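Gukonora talk, my notes

Right, say hello, mention Heikki Peltonen did the reel art, then get going before the slot eats itself! Gukonora is our free-play slot, five reels, set in a drowned town called Vollia. I wanted bells instead of dragons (everybody has dragons). 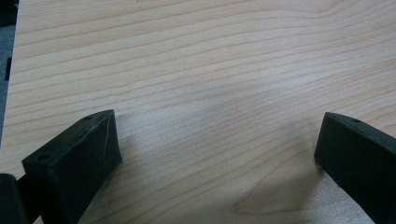

The bells are the scatters, so three of them anywhere start the free spins. Our first build gave you 6 spins and testers wandered off halfway through. We logged 2,763 test sessions and in 2,452 of them people turned the music down, so please laugh there, I wrote that music.

Pause for a drink. Someone always asks this one:

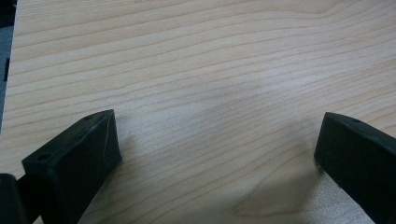
Can you win real money on it?

It's play coins only, and you can't cash them out or swap them for anything.

Then hand over to Panagiotis for the sound bit.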